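4. Decoupling the Interface Layer from the Widget Toolkit

4.1 Abstract components and bindings

Stultgate separates the definition of a screen from the toolkit that draws it. An application declares its windows, panels, tables and input fields against a set of abstract interfaces, and a binding supplies the concrete classes at startup. Two bindings were used in this work: Markar, which targets a desktop toolkit, and Louro, which renders the same component tree in a web browser. Neither binding is referenced by application code. The choice is made by one entry in the launch configuration.

Each abstract component holds its own state and forwards changes to a peer object owned by the binding. Earlier versions let the peer hold the state, as the desktop toolkit already did so, but the browser binding then had to answer read requests across the network. Moving state to the abstract side removed those round trips. The cost is a second copy of every property, and the two copies must be kept in step when the user edits a field.

Synchronization is handled by a change queue. A property write places an entry in the queue, and the queue is drained at the end of the current event. Writes to the same property are merged – only the last value reaches the peer. Layout requests are merged in the same way, but they are drained after all property entries so that a container is measured once with its final contents.

4.2 Data access

Tables and forms are bound to a data book, a client-side buffer that loads rows in blocks. The default block size is 100 rows. Sorting and filtering are passed to the storage layer unless the whole result is already in memory. The storage interface is deliberately narrow: fetch, insert, update, delete and a metadata call that returns column names, types and key columns. Master-detail relations are expressed between data books and do not depend on the storage in use.

4.3 Test procedure

The test application was an inventory client with 60 screens, originally written by Ilídio Salgado for a single toolkit and ported to the abstract interfaces before measurement began. Its item table was filled with 1000 rows for the first run and 3000 rows for the second. Both bindings were started with the same configuration apart from the binding entry. Grotwood, the replay tool, sent recorded input events to the abstract layer and logged the time at which each peer update was completed. Event recordings were taken once, with the desktop binding, and reused without changes.

Item records in the test data carry a text key, a quantity, a unit and an optional picture. Pictures are stored as binary columns and fetched only when a row is selected, so they add nothing to the block load times given in Section 5.

Figure 3. An egg held upright between two black gripper fingers.

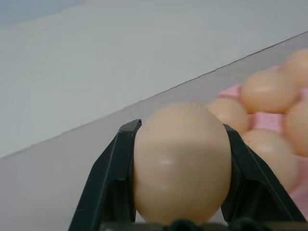
5. Results

5.1 Block load times

Load times were taken from the fetch call to the last peer update of the first visible block. With the desktop binding, the time did not change noticeably between the two table sizes, as expected from a fixed block size. The browser binding showed the same pattern with a higher base cost, most of it spent encoding the queue entries for transfer. Sorting on an unindexed column was slower in the second run for both bindings.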